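Setting up grasp-hold checks for thin-rimmed parts in Eltus

This page covers how to add a hold check to a pick task in Eltus, the task runner we use on the Flondside cell. It assumes you already have a working pick and that the hand driver is publishing finger positions and motor currents. If the driver is not up yet, do the driver page first.

A hold check answers one question for the planner: is the part still in the hand? With blocks and boxes you can get by with finger width alone. With a hubcap you can't. The rim is thin, the spokes have gaps between them, and a finger can close through an opening and report a width that looks fine.

What you need

Eltus with the Vondimmont hand package installed
A calibrated head camera
A part model with the rim and the openings marked as separate regions
A recorded empty close for your hand (see step 1)

Step 1. Record an empty close

Move the arm clear of the table and run the empty_close routine. It closes the hand with nothing in it and logs position and current for each joint. Run it 12 times and let the tool average the results. Save the file under the hand's serial name, not the cell name. Hands get swapped between cells and the curves do not match from one to the next.

Step 2. Mark the part regions

Open the part model in the region editor. Paint the outer rim as "contact" and the gaps between the spokes as "void". Clips and tabs around the edge should be painted as "avoid". If you leave them as contact, the planner will put a fingertip on a clip, and the part will rock when the arm speeds up.

Do this for both faces. The back of a hubcap has a different shape from the front, and the pose estimator needs to know which one it is looking at before it picks a grasp.

Step 3. Set the hold thresholds

In the task file, add a hold_check block after the close action. The two values that matter are min_current and max_drift. Start with min_current at 13 percent above the empty close curve and max_drift at 2 mm. Drift is measured at the fingertips, from the moment the close action finishes.

Do not set min_current from a single good grasp. A grasp near a spoke reads higher than one on open rim, and you will end up rejecting holds that are fine.

Step 4. Add the camera check

The current check runs fast but can't tell you how the part is sitting. Add a view_check after the lift. It compares the part's outline in the head camera with the outline expected for the planned grasp.

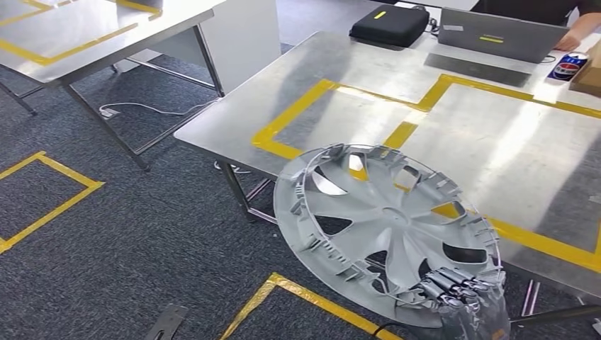
Page last changed: 1 Oct 2025 by Dineo Steyn

With the back of the hubcap toward the camera, the swept spokes give the matcher plenty to work with, but the tabletop also shows through between them. On brushed steel that means glare and pieces of yellow tape inside the part outline. Turn on mask_voids so the matcher ignores anything inside a void region. Without it, a tape line seen through a gap can be scored as a part edge.

The hand also hides part of the rim. Set occlusion to "from_hand_model" and the matcher will leave out the pixels where it expects fingers. The older setting, "fixed_box", still works but throws away too much of the rim on large parts.

Step 5. Run it slowly

Set the speed scale to 60 percent and run the full pick, lift and tilt. Watch the hold_state topic while it runs. It should go from closing to held and stay there. If it flips between held and unsure during the tilt, look at the drift plot before you change anything. A steady climb means the part is sliding. Short spikes at the start of each move are usually the arm, and raising the filter window will clear them.

Common problems

Held is reported with no part in the hand. The empty close file is missing or belongs to another hand.

view_check fails on every lift. Check that the face is right. The Potgieter model set shipped with the front face as default until August, and older copies still have it.

view_check passes but takes too long. Lower the outline sample count. Large round parts do not need the default.

Once the check is stable at reduced speed, bring the scale up in small steps and save the task file at each one. The next page covers what the planner should do when a hold is lost during a move.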